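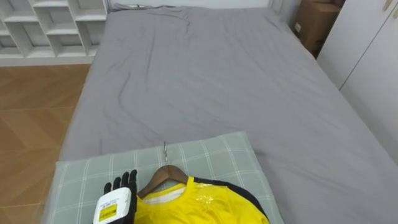 Figure 3.1. A pillow with a plaid cover on a gray fitted sheet.

Home | Contents | Chapters | Glossary | Search
Print this page | E-mail this page

Chapter 3
When an Argument Goes Public

I once lost most of an evening to a fight about a bus stop. I wasn't in it, I just read it! Somebody in Trakoldale posted that the new stop was badly placed, a local radio host shared the post with one rude word on top, and by 10 the next morning there were 406 replies. I read every one of them (my tea went cold, and I regret nothing).

I'd like you to read threads like that the way I do now, slowly and with a pencil. Who spoke first? Who was being answered, and who was only being talked about? In the Trakoldale thread, roughly 206 of the replies never mention the bus stop. They're about the host, and whether she'd been unfair, and what she once said about Starkent's football club.

We'll call this drift. It starts when a reply picks up the tone of a post and drops its subject, and once you've spotted it you'll see it all over the place – comment pages, letters columns, even the Pacheco town newsletter, which we come back to in section 3.4.

Before you go on, find a public quarrel of your own. Keep it small and keep it old, so that tempers have cooled. Copy out the first post and the first three replies, and underline whatever each reply is really answering. Bring that page with you to section 3.1.

Related chapters
Chapter 2: Who Gets Quoted
Chapter 4: The Vandmont Apology
Chapter 5: Deleting a Post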